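Berneck Blackout Curtain Panel

Sold singly, so a normal window wants two. We have been saying so since 2014 and still get emails.

The Berneck is our heaviest panel, woven for us at the Cliltholm mill and lined in the same cloth, which means the street sees a curtain and you get the dark. It was designed for night-shift workers and has since been adopted by parents of toddlers, who are much the same people with less pay.

Drop: 84 or 96 inches
Header: pencil pleat, 3 inches deep, hooks included
Care: cool wash, line dry, iron if you must
Colors: Rust, Slate, Oat, and a green we regret

Expect fold lines out of the package. They drop out after some 5 days of hanging, sooner in a steamy bathroom, where you probably don't want a curtain this heavy.

Please measure from the rod and not from memory. Hemming is free on orders over $175. Returns are accepted on uncut panels only, and "the cat had opinions" is not a manufacturing fault.

Fits all Clenusero rods. The Orakzai rod is prettier but will sag under a pair, and we sell both, so take that as you like.

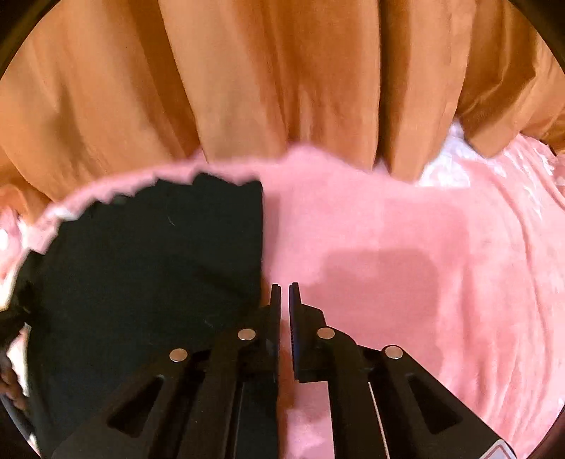
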